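Lighting Notes: Ceiling Fixtures at the Prurberg Building
8 Nov 2022

The ceiling fixtures in the Prurberg workrooms have been changed from fluorescent tubes to Cherkaoui flat panels. The work was ordered in June and held up by a shortage of drivers, the small power supplies that sit above each panel. Gilleo did the wiring. The corridors and the stairwell keep their old fixtures until the ceiling tiles there are replaced.

The panels are rated at 3000 K, a warmer white than the tubes they replace. The change in color is noticeable for the first few days. Users who match paint, fabric or printed proofs should continue to do so at a daylight lamp, as before. No general ceiling light in the building is meant for color work.

Each room now has a dimmer by the door. At full output the light level at table height can reach up to 900 lux, well above what most desk tasks call for. The dimmers are therefore set lower by default. Turning one up does no harm to the panels, but the setting is not stored: after a power cut the room comes back at the default level.

Glare depends on the finish of the walls and tables as much as on the fixture. Pale surfaces return a good part of the light to the room and even out the shadows under hands and tools. Dark tops need more light for the same task, and glossy ones throw a reflection of the panel back at the user.

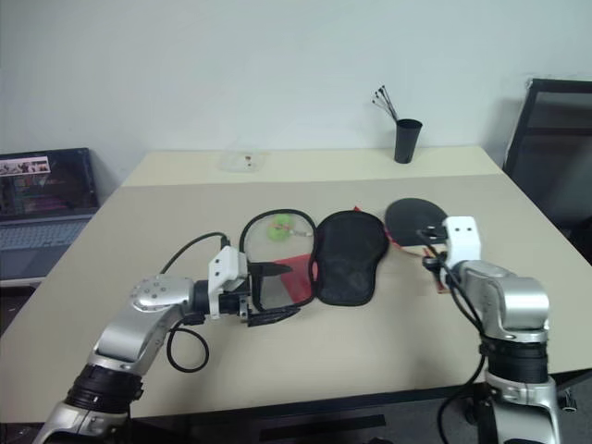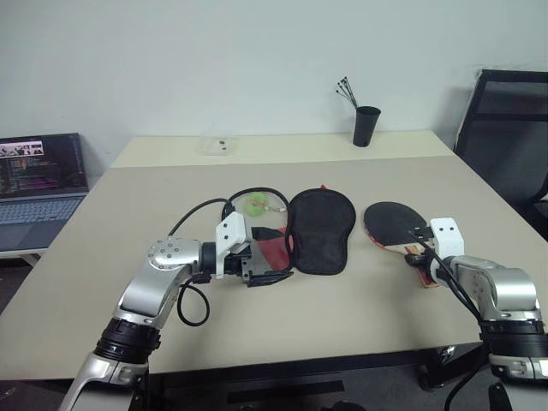
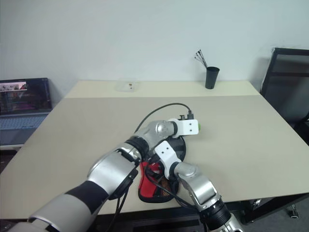 Light tabletop, white wall.

One reader at the Daredov annex objected to the lower default. The rooms there have dark floors and small windows, the reader wrote, and by mid-afternoon the default setting is too dim for reading small print on labels. The same letter asked whether the dimmers could be locked at full output from October to March.

They can be, through a switch inside the cover plate, and the annex will be changed over first. Other rooms may ask for the same setting. Requests should give the room number and the hours of use - a room that stands vacant most of the day will be left as it is.

Flicker at low settings has been reported in 2 rooms. The cause is a mismatch between the dimmer and the driver, and the dimmers will be swapped. Until then, keep the slider above the lowest quarter of its travel. Faults of any kind go to extension 989. Please do not open the panels or lift the ceiling tiles next to them; the drivers rest loose on the grid and the leads are short.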